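Speaker notes: Lending contemporary work out of a historic building
Museum registrars' study day, afternoon session
17 Aug 2022

Slide 1. Title

Give name and role only. The handout has the contact details. Remind the room that the loan templates are on the shared drive and don't need to be copied down.

Slide 2. Scope

The talk covers temporary placement of contemporary works in protected interiors. It does not cover outdoor sculpture or permanent commissions. All of the cases come from the Hotinby program, which puts recent work into rooms built for something else: a chapel, a granary, two former courtrooms.

Define terms before going on. "Host building" means the protected structure. "Lender" means the artist, the gallery or the estate. "Load path" means the route by which the weight of the work reaches the ground, including any plinth, rail or temporary floor.

Slide 3. The problem in one table

Read the table across, not down. Each row is one installation. The columns are work weight, plinth weight, allowable floor load, and the date the floor survey was done. Point at the last column. In the granary case the survey was older than the floor covering, and the loan agreement had already been signed.

The granary piece weighed 272 kg with its base. The lender's form gave the weight without the base. That is the most common error in our files. The current form has two separate boxes and will not save if either is blank.

Slide 4. Floor protection and plinths

Standard build-up: breathable membrane, felt, rigid sheet, plinth. No adhesive touches the historic surface at any layer. Sheet joints are taped on the upper face only. Plinths are leveled with packers between the rigid sheet and the plinth base, never under the felt.

Mention the Plellumo system here. It is a modular plinth with internal ballast trays. Advantage: the trays are carried in separately, so no single lift goes over the two-person limit. Disadvantage: the side panels mark easily, and replacements have to be ordered as a full set.

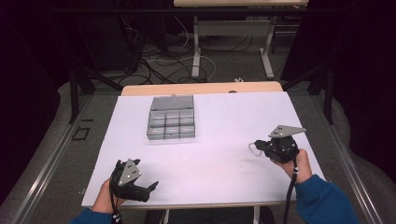 Ionuț Oprea objected at the rehearsal that ballast trays solve the carrying problem and leave the floor problem where it was, given that the total load is the same once everything is in the room. He wanted that said out loud, and he is right. Say it. Then go on to load spreading: a wider rigid sheet lowers the pressure under the felt, but it doesn't change what the joists carry. If the joists are the limit, the work moves to another room.

Slide 5. Climate

Keep this short. Most of the room will know it.

Host buildings drift. In the chapel, relative humidity follows the weather with a lag of nearly 3 days. Lenders ask for a fixed band copied from a museum gallery, and the building can't hold it. Don't sign it. Offer the logged record for the same months in the previous year and let the lender's conservator decide from that.

For works on paper, use sealed frames with conditioned board. For unvarnished paintings, ask early. For video works, heat from the projector matters more than the room does, and the housing should be vented away from any painted ceiling.

Slide 6. Light

The chapel windows cannot be filmed. Blinds are allowed if they hang from a freestanding frame. We logged 872 hours of opening over the last season, and the exposure budget was calculated on that figure plus cleaning time. Cleaning time is often left out. Put it in.
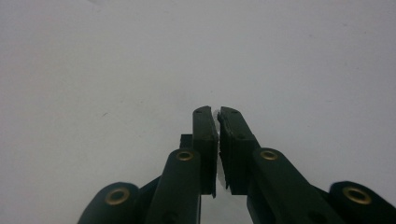
Slide 7. Paperwork sequence

The order matters more than the content of any one form.

First the building consent, then the floor survey, then the draft loan agreement, then insurance. The transport booking goes last. In the Mahrous loan the transport was booked first because a shared truck was available. The consent came back with a condition on door widths, and the crate did not meet it. The crate was rebuilt at our cost.

Allow 77 working days from first contact to signed agreement. This is our own median, so half of the loans took longer. For anything opening in November, add time: consent officers are slow to visit in late summer.

Slide 8. Condition reporting

Two reports for each work, one at unpacking and one after the work is in its final position. The second is usually skipped. It's the one that matters in a dispute, as most of our minor damage happened between the crate and the plinth.

A report on the host building as well. Thresholds, door jambs, the first meter of wall on each side of the route. Same form, same signatures.

Zestov supplied the report software up to last season. If asked, say that the export format is plain text and that old records can still be opened. Don't get into pricing.

Slide 9. Questions likely to come up

Can a work hang from historic timber? No, unless the fixing was already there and has been tested.

Who signs for the floor? The building's owner, not the exhibition organizer.

Is a replica base acceptable? Ask the lender in writing. Some artists treat the base as part of the work.

If time is short, drop slide 6 and go straight from climate to paperwork.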